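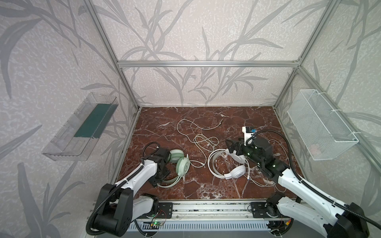
24th February. Grey ink for the Dridcombe wallpaper, second mixing. The first mixing dried too blue and I did not like it beside the sample, so I started again from the clear binder (Nokby, the new tub) and left the old grey on the shelf. What I am looking for is a soft leaf with no hard outline. The grey bamboo-like leaves printed on the panels have the right weight for me: they stand clear on the pale speckled ground and still they do not shout. Our leaf is broader, so the same grey will probably look darker on it, and I must remember this when I judge the colour.

Recipe: binder to make 3,000 g in total, of which 132 g is black and umber paste, mixed before. I stirred slowly by hand, then let it stand during lunch. After the sieve I weighed 2,838 g in the clean bucket. The difference is what stayed on the sieve and the walls of the old bucket, and it is more than I expected. Next time I will wet the sieve first.

Three strips printed on the Fivberg paper, all with the soft squeegee. Strip one: too much pressure, the thin stems closed up. Strip two: better, but there is a pale line where the repeat meets. Strip three: good on the left half, a little hungry on the right.

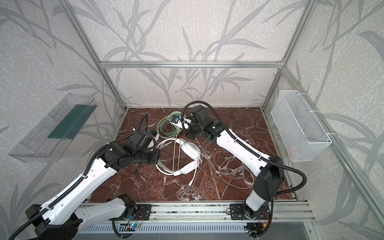 The pale line comes from the screen and has nothing to do with the ink. I measured the repeat on the film and on the paper, and the paper is longer by less than a millimetre. It takes up water from the first pass and grows. If we print every second repeat, let them dry, and go back for the ones between, the paper has time to settle. This is slower – I know – but the joint was clean when I tried it on an offcut.

Testa paper also tried, one strip only. It does not grow so much, but the ground is too white and the grey looks cold on it. I would keep it for the darker colours.

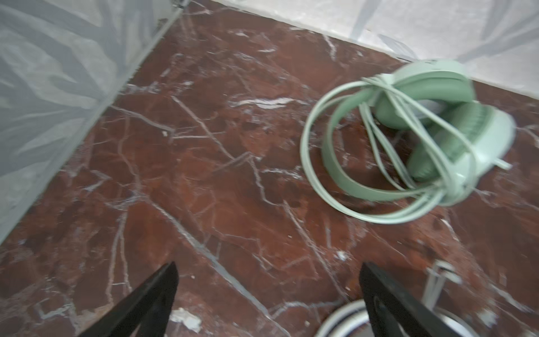
A note in pencil beside my strip three says that the right half is hungry because the table is low at that corner, and that the same thing happened with the stripes last March. I had not thought of the table. I put the long level on it and the corner is low indeed, so I have packed it with two pieces of card for now.

Still to do: rub test on strip three when it is fully dry, a new film with the repeat corrected, and ask Dridcombe if they can accept a slightly warmer grey.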